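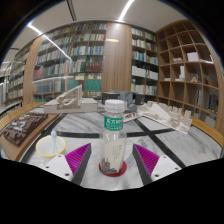 *Bottle with a green label band, on a red disc.*

# How to remove a label from a plastic bottle and keep the bottle clean

I reuse many plastic bottles for seeds, dry beans and watering cuttings. For a long time I scratched the labels with a knife, and the bottles looked terrible after it. The method I use now is slower but the plastic stays clear.

## What you need

- a bowl deep enough for the bottle to lie down
- warm water, not boiling
- dish soap
- baking soda and cooking oil
- an old plastic card
- a soft cloth

## First look at the label

There are 2 common kinds. A sleeve goes all the way around and has no glue, or only a thin line of it. A paper or film sticker is glued over its full back. Bend the edge with your nail. If it moves freely, you have a sleeve, and you can cut it with small scissors and pull it off.

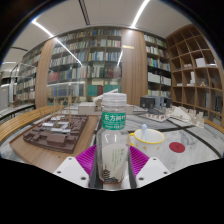
If the printing is on the plastic itself, leave it. I tried to rub it off one time with nail polish remover, and the surface became cloudy and stayed cloudy.

## Soaking a glued label

1. Rinse the bottle, fill it with warm water and close the cap, so that it does not float.
2. Put it in the bowl with warm water and a spoon of dish soap. Thin bottles lose their shape in very hot water.
3. Wait half an hour. Paper labels from Bakos jars come off sooner, but the film labels on Tatar juice need the full time.
4. Lift one corner with the card and pull slowly, low and flat against the bottle.

## Removing the glue that stays

Mix 2 spoons of baking soda with 1 spoon of oil. Spread the paste over the sticky place, leave it for ten minutes, and rub in small circles with your fingers. Do not use the green side of a kitchen sponge — it makes fine scratches. Wash with soap after, 2 or 3 times, until the oil is gone.

## Drying

Stand the bottle upside down with the cap off, overnight if possible. For seeds it must be fully dry inside. I wash the cap separately and check the thread, where old drink likes to hide. Write the new content on masking tape, which comes off easily next time.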